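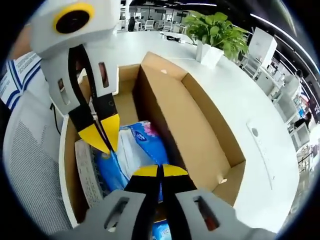 March, evening. Second week of the humidity test for the seed packets. The Jorko paper packets are still the problem: they take water from the air faster than I expected, and the glue line at the bottom becomes soft. For now I keep every batch in an open cardboard box, the same kind as the one on the curved white desk, so the air can reach all sides of the packets. Closed boxes gave different results in February and I do not trust those numbers anymore.

Weights from today. Jorko, batch 2216: 100 packets, total 900 g before the chamber. After the chamber I did not write the number in time, so this one must be repeated. Batch 2771 is from Zurkora, with the coated paper. The seams are all good, but the print comes off on the thumb if you rub it - maybe the ink, maybe the coating. I put three of them apart in the drawer under the balance.

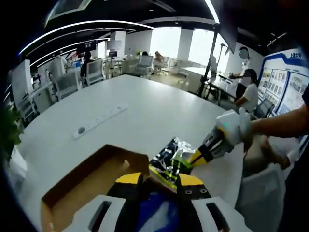 The Zurkora paper costs more, and Cheng (the supplier, not the street) wants a decision before they cut the next roll. My opinion today is to take the coated paper for onion and parsnip, which lose germination quickly, and leave beans in the plain one. Beans do not care so much.

To do:

- repeat 2216, write the weight immediately
- ask Trilley if their ink can be changed without a new plate
- new salt solution for the chamber, the old one has a crust on top
- check if the hygrometer near the window still reads too high

If somebody uses the chamber before me, please leave the lower shelf as it is.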